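Kivik Desktop Teardown Notes

Part records for desktop towers taken apart on the bench at Lirkham. There are 588 entries, one row per part, with the tower ID, part type, condition and storage bin. Last revised January 20, 2019.
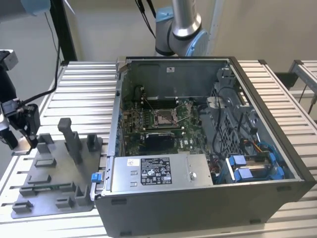

Dell tower on its side, panel removed, CPU socket empty and lever up.

Power supplies are logged from their labels. Drives get their own rows, and caddies are listed with the case. Loose screws are not recorded. Blank condition means untested.

Send corrections to Loubna Morsy or Anas Hegazy.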